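Search the Fernton site
Enter keyword
Go

Push-button refurbishment, progress report to the Manzano fund, November

Prepared by Beatrice Nyaga, workshop lead, Fernton

You asked for a shorter report than the last one. I have taken out the history of the switch.

The grant pays us to take in retired control boxes from factories and lifts, sort them, bring the sound ones back to working order and send them out to colleges that teach wiring on whatever they can afford. The target for the year is 600 boxes accepted at the door. We stand at 411, which is ahead of plan and has used up every shelf we own and one we borrowed from the bicycle people.

The bulk of the recent intake came from Sestaditz, where a bottling line closed. They were generous. They were also in a hurry, and the boxes arrived in potato sacks with the lids of some in one sack and the bases in another. Nokuthula Tshabalala spent most of a fortnight matching them up and has asked me to record that potato sacks are not mentioned in our collection guidance. They now are.

Sorting has moved to the white table at the end of the workshop. The old bench had a slope, and round things left it.
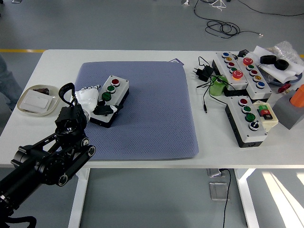
The sorting rule is simple enough to survive a busy morning. Boxes are grouped by the number of buttons first and by colour second. We tried it the other way round in the spring and ended up with a very handsome pile of reds that told us nothing. Anything with an emergency stop goes to Ottó Lengyel whatever else it has on it, and does not go out again until he has signed for it. He is slow at this and I would ask the fund to regard the slowness as money well spent.

Labelling is the part I am least proud of. We bought 1016 printed labels from Seron and the glue gives up on any casing that has ever met oil, meaning all of them. Seron have offered a credit. Bienvenido Macaraeg has gone back to tie-on tags, which look like something from a museum drawer but do stay put. 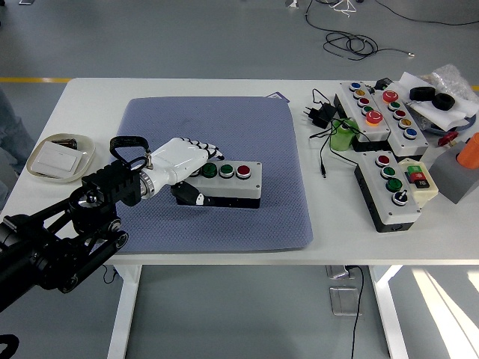
Spending is within budget except for one line, bench protection, where we are over. I approved the overspend and would do it again. The old rubber sheet marked the lids, and a college that has been promised refurbished equipment does not expect it to arrive with black smears. The quilted blue-grey mat is kinder to the casings, and a three-button box can sit on it without skating off towards the power adapter and its cables, a corner of the table I have been promised will be tidied. The promise is from September.

Deliveries out are behind. We have sent 200 boxes to colleges against the 411 taken in, and the gap is nearly all waiting for contact blocks. Our supplier changed the part and then changed it back - we hold a modest stock of the version in between, if the fund knows of anyone who wants it. Prodromos Giannakopoulos has found a second source and the first order is due before the end of the month.

The colleges that have had theirs are pleased, on the whole. One sent back a set with a note saying the green buttons were "too similar". We looked. They were two different greens, and both are correct for something. We have put a line about it in the packing note.

For the next period we plan to clear the contact block backlog, finish Ottó's queue, and stop accepting rotary selectors without their knobs. I would also like to move the unused part of the label money across to shelving. The form for this is attached, along with the other form that the first form asked for.

A decision on the shelving before the next intake would help a good deal, as Sestaditz have found another sack.

Recent items
Collection guidance, revised (now with sacks)
Notes for colleges: wiring a three-button station
Wanted: shelving, any height
Manzano fund: previous progress report
Opening hours at the Fernton workshop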